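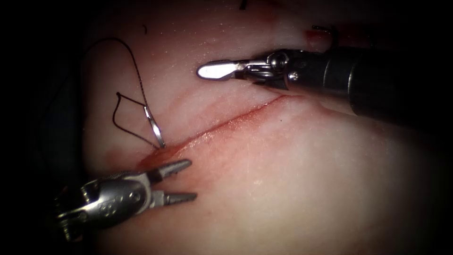 Wrist cable check, right arm — May 2025

Suturing run on tissue, curved needle, dark thread. Right jaws closed over the upper end of the incision, left jaws open at the lower end near the pooled blood.

Right instrument: pitch lagging command on reversal. Retensioned the pitch pair at the Werklow drive pack, then cycled 400 times unloaded. Lag now within limit. Instrument counter reads 219.

Left instrument: no adjustment. Brush the jaw serrations at next cleaning, dried blood collects there.

Homing offsets saved on both arms. Old set kept under Ernalix/370 in case Francine wants to compare.

Open items:
Pivot pin on right wrist — check play with the feeler, not by hand.
Jaxon to order two spare cable sets.
Full recalibration in July or at 4000 cycles, whichever comes first.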